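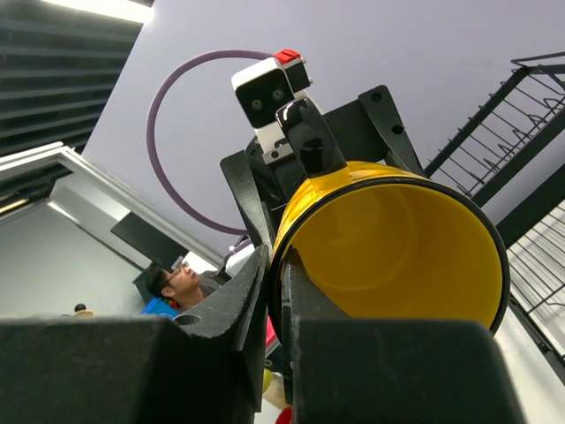 Against the spare-parts drawer

Manufacturers of household goods like to state how long they will hold spare parts. Bestberg offers nine years on its kettles. Fasen offers six. These numbers are printed on the box and compared in buying guides, and I think they measure the wrong thing.

A part held in a warehouse is useful only if the owner can identify it, order it at a sensible price and fit it. The Bestberg kettle in my kitchen failed at the lid hinge, a moulded pin a few millimetres long. The pin isn't sold separately. The part listed is the complete lid assembly, at a little over half the price of a new kettle, with delivery charged on top. The nine-year promise was kept in full and the kettle was still uneconomic to mend.

The usual answer is that small parts cost more to stock than they earn. I accept the arithmetic. Picking, packing and posting a pin takes the same labour as a lid. The sensible response is to stop treating stock as the only form of support and to publish dimensions. A drawing of the hinge pin, with tolerances and the grade of plastic, takes up no shelf space. Any local workshop could turn a replacement in brass from it.

Tilteo does this for its folding steps. The drawings cover 17 components, including every fixing, and can be downloaded without an account. I have used two of them. One had an error in the thread pitch, which was corrected by September after I wrote in. The steps themselves are no better made than their rivals, and the rubber feet wear quickly.

Two objections deserve a reply. The first is safety: an owner might fit a badly made part to something that carries mains current. Electrical parts could reasonably be left out, and hinges, knobs, feet and catches would remain. The second is copying. A competitor who wants the shape of a hinge pin can buy the kettle and measure it with callipers.

Buying guides could help by dropping the years column. I would replace it with the price of the cheapest part that fixes the commonest fault, shown as a share of the purchase price.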